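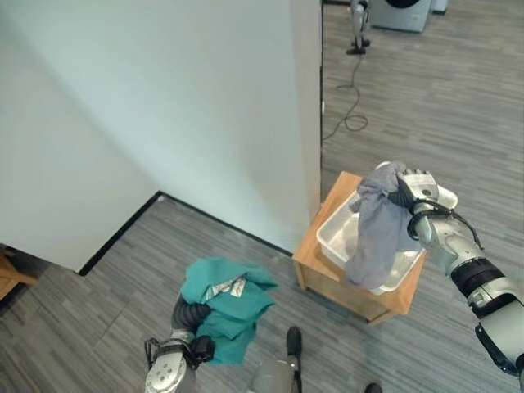 The Tub on the Cabinet

Celina Tokarz washes clothes for a household of five and does not own a laundry hamper. She gave hers away last February. What she uses now is a plain plastic tub that sits on a low wooden cabinet in the hallway, and everything goes through it, dirty or clean.

"A hamper has a lid and it's deep," she says. "Things stayed at the bottom for weeks."

An open tub fills fast. Hers holds 24 pieces if most of them are T-shirts and towels, and when the pile shows over the rim she runs a load. The height matters too. With the tub on a cabinet she sorts standing up, one piece in each hand, and checks the care tags before anything goes in.

Pantelis Karras, who managed the laundry room at the Stergiou guesthouse for eight years, sorts by weight before color. Towels take much longer to dry than shirts, and in a mixed load the shirts get overdried while the towels stay damp. He spins towels at a high speed and keeps knits and thin cotton at 800 rpm.

He also likes a tub with a rolled rim, which is easier on the fingers when the load is heavy. Mesh baskets snag knits. Wicker is worse, and it can't be rinsed out.

Tokarz wipes her tub with dish soap once a week and leaves it upside down overnight. The cabinet underneath holds detergent, stain remover and a jar for buttons. Clean clothes are folded straight out of the tub and carried to the bedrooms the same evening. Socks go last, and the unmatched ones stay in the jar with the buttons until the next load.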